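Mandier Opticians to start doing repairs while you wait again

I've been going to Mandier since I was in primary school (National Health frames, pink, we won't dwell on them), so when I heard the repair bench was coming back I was round there with my notebook before I'd finished my toast.

If you're newer to town, the repair bench was the little counter at the back where you could hand over your poor bent specs and get them back straight in the time it took to read one magazine. It went when the shop was refitted, and ever since then anything trickier than a loose screw has been posted off to a workshop and come back when it came back. My last pair went away in a jiffy bag and I spent the whole time wearing my prescription sunglasses indoors, including at a parents' evening!

Well, from August the bench is open again, mornings only to begin with, and it's going to be run by Raili Pelkonen, who some of you will know from the old Rebelo shop by the bus station. She did frames there for 16 years before it closed, and she tells me she still has her own pliers from those days, wrapped in a tea towel.

"People think a snapped arm means a new pair," she told me. "Most of the time it's a hinge, and a hinge is a small job if you've got the right one in the drawer."

The drawer, by the way, is quite something. When Rebelo shut, all the leftover hinges, screws, nose pads and odd arms went into store, and Mandier has now bought the lot. Emese Rácz, who manages the shop, spent her evenings sorting and listing them and got to 3911 separate bits by the time she'd finished. She read me the number straight off her list with the face of a woman who never wants to see a nose pad again.

I asked the question I think we all want answered, which is what it's going to cost. Tightening, cleaning and straightening will be free for anybody who bought their glasses at Mandier, and £2 for everyone else, which goes in the tin for the eye clinic's patient transport. A new pair of nose pads comes under the same heading. Hinges and soldering are priced once Raili has had a look, and she'll tell you the price before she picks up a tool, so you can always say no thank you and walk out again. Nothing gets charged for looking.

What they won't do is drill rimless lenses or touch anything with a cracked lens in it. Those still go away to the workshop, same as now. Emese was very clear on that, and asked me to say it twice, so I'm saying it: rimless and cracked, still posted.

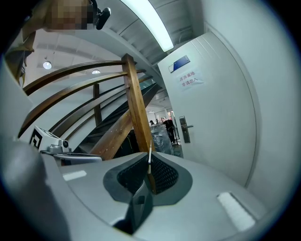
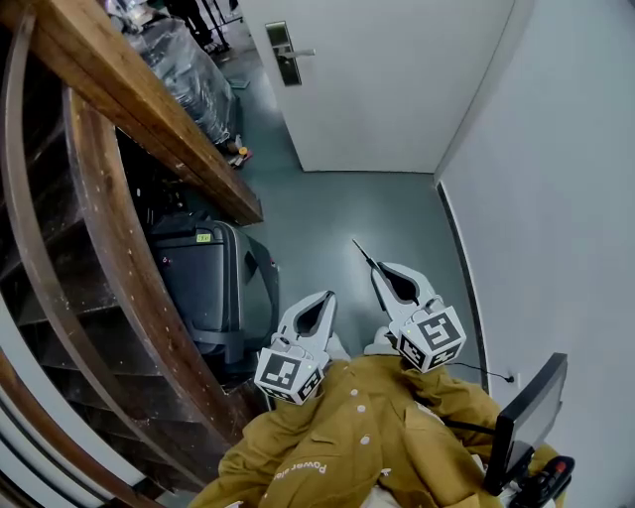 Hand-held grippers, each with its black-and-white marker block.

The other change is to the eye tests, and I nearly missed this bit as I was too busy trying on a pair of enormous green frames that I can't afford. There'll be a second optometrist from the same month. Fuad Hadgu is joining from a practice down on the coast, and he'll be taking the early appointments, starting at 8.15 in the morning, so those of us who are at our desks by half nine can finally get seen without using up a day's holiday. He's also happy to see children, and he said the trick with little ones is to let them have a go with the torch first. I'm forty-six and I'd quite like a go with the torch.

At the moment the wait for an ordinary test is 24 days, which I thought was rather a lot, and Emese agreed with me. She's hoping to have it down to a week or so by the time the schools go back, though she wouldn't let me put that down as a promise. If you've got something urgent (flashes, floaters that weren't there yesterday, a sore red eye, sudden blurring) you don't join that queue at all. Ring up, say what's wrong, and they'll either see you the same day or tell you where to go.

I had a quick word with a couple of people in the shop while I was there. Cristóvão Louro was waiting to have some reading glasses adjusted and thought the bench coming back was the best news he'd had all summer. He drives for a living and can't be without his distance pair, so the last time an arm went he held it on with tape until the new one came. "It was brown tape as well," he said. "I looked like a parcel."

Joana Prata was less bothered about repairs but very keen on the early appointments, and wanted to know why it couldn't be evenings as well. I passed that on. Emese says they did try evenings a few years back and half the people who booked didn't turn up, but she'll look at it again in the new year if enough customers ask. So if you'd like evenings, do tell them, and then do please turn up!

There's also going to be a wider choice of frames at the cheaper end. Mandier is bringing in two new ranges, Wollari and Beltura, and I had a good rummage through the sample trays. The Wollari ones are very light and come in some lovely dark blues and a brick red. The Beltura ones are chunkier, with a spring in the hinge, and Raili bent one right back on itself in front of me to show that it wouldn't snap (I did wince). Both come in narrow fittings, so if you've got a small face like mine and usually end up in the children's section being looked at by a cartoon owl, it's well worth popping in.

You don't need to book for the repair bench, just turn up between nine and noon and take a seat. Bring the case if you've still got it, and bring any bits that have fallen off, even the tiny screw you've been keeping in an egg cup. Tests do need booking, by phone or at the counter, and the early slots can be booked now.

My own spare pair is going in on the first morning. The left arm has been wonky since a camping trip, and Raili has already had a look at it and sighed.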